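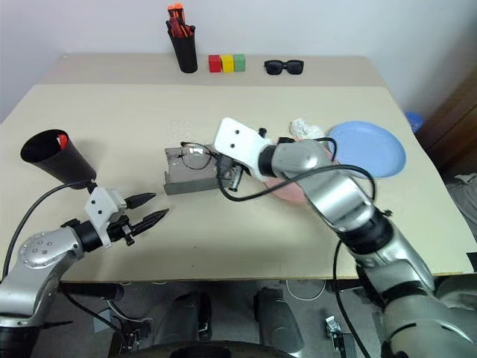 Danuta Borkowska has spent most of her working life at desks that belonged to other people. The one she uses now is long and pale, set against a bare wall in the back half of a shopfront in Hadton, and she is fussy about what is allowed to stay on it.

"Glasses in the case, pens in the cup, and the middle left clear," she says. "That's all I ask of anyone who sits here."

Borkowska sorts out home offices and small workplaces for a living. Before that she did the accounts for a timber yard in Polotbridge, where she shared a desk with two other clerks and lost, by her own estimate, a pair of reading glasses every winter. Some were sat on. One pair went out with the mail. She began keeping her case open at the same spot every day, and the losses stopped.

I asked her whether people really pay for advice like that.

"They pay for somebody to stand there while they do it," she says. "Most of them know already. They've got a drawer full of cases and the glasses are on the kitchen bench."

She charges by the visit and usually makes two. On the first she mostly watches. She asks the client to do an ordinary hour of work, open the mail, pay a bill, and she writes down where their hands go. On the second visit they move things. She doesn't sell storage, and she tries to talk people out of buying any until a month has gone by.

Her longest-standing client is Mieczysław Michalski, a retired surveyor who lives a few streets away. He had her in to look at a study he could no longer get into. He counted the pens as they came out and stopped at 614.

"I thought she would tell me to throw them away," Michalski says. "She told me to try each one on the back of an envelope. It took me until nearly midnight. I kept eight."

The eight went into a plain cup with nothing printed on it. Borkowska prefers a tall one for a desk. Short cups tip over when they're full, she says, and people push them to the back where they can't see what's in them. She likes the tops to stick up above the rim, and if the colours are bright, better still. A second cup is fine as long as it has a different job. In her own house one holds scissors and markers and the other takes whatever she is using that week.

Cases are the part she has the strongest opinions on. She doesn't like the hard clamshell kind for glasses that come on and off all day, as people won't open and shut a lid that often. They put the glasses down on the table instead, lenses first, and then they wonder about the scratches. For daytime she recommends something open that the glasses can be laid across or dropped into with one hand. The clamshell can live in the bag.

Sunglasses, in her view, have no business on a desk unless the desk is near the door. When they are, she puts them at the back and off to one side, facing out. "You grab them when you're leaving. You don't want to be feeling around and come away with the wrong pair."

She is less strict about ornaments than I expected. Coloured blocks, a stone from the beach, a grandchild's clay dog are all welcome along the back, in a row, provided they can be lifted off in one go for wiping down. Theano Ververidis, who runs a bookkeeping practice in Hadton and had her whole front office redone in December, was relieved to hear it.

"I was ready to argue for my bits and pieces," Ververidis says. "She just lined them up and asked if I was happy with the order."

Ververidis has four staff and one shared table. The arrangement has mostly held, she says, though the stapler still wanders and the case nearest the window collects paper clips. Borkowska has been back once to look at it and moved the case to the middle.

Does her own desk ever get away from her?

"Every afternoon," Borkowska says. "A cup gets knocked, something rolls. I put it right at five o'clock – it takes a couple of minutes – and then I go home."

She is taking bookings in Hadton and Polotbridge. Visits farther out can be arranged by phone, and she asks that clients not tidy up before she arrives.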